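The Bottle Shift

My first day at Rarkero, Chanida Wiriya handed me a pair of controller arms and said, "Okay, be a robot." That was the whole training. Well, that and a sandwich.

I'd come from fifteen years of bartending, so I figured moving a bottle around was the one thing on earth I was qualified for. Pick it up, put it down, nobody tips you. How bad could it be?

Reader, I was terrible. I swung in like I was grabbing the last beer at a wedding. The gripper went right past the bottle, came back, and knocked it flat. Chanida set it up again. I knocked it flat again. We did this until lunch (see: sandwich).

"You're showing it how to hurry," she said. "It'll learn that too, you know. It learns whatever you've got."

I thought about that all the way home on the bus, and I didn't love it. What did I have? A bad knee, a half-finished divorce, and a habit of slamming cupboards. Imagine some kitchen in Ohio, years from now, and a machine in there slamming cupboards exactly like me!

So the next morning I slowed down. I pretended the bottle was my dad's coffee, the way I used to carry it up the stairs to him when I was little, both hands, tongue sticking out. Down, wait, close, lift. It worked. It worked again. By the end of November I could do 80 good ones in a shift, and Chanida had stopped standing behind my chair. 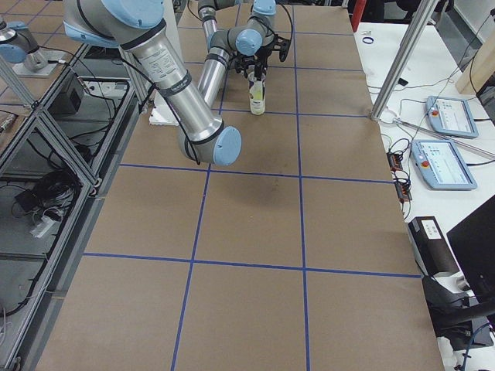 Gripper lowered over the bottle, right where I want it.

Čestmír Štěpánek ran the learning side, upstairs. He came down one afternoon with his laptop under his arm and told me to let go of the controls. "This one's yours," he said. "All from your runs."

I sat on my hands. The arm came down over the bottle and stopped, just for a second, before the fingers closed. I knew that stop. It was the top stair, where the carpet was loose and you had to check your feet.

"Funny little pause," Čestmír said. "I can trim that out if you want."

"Leave it," I said, and I went to call my dad.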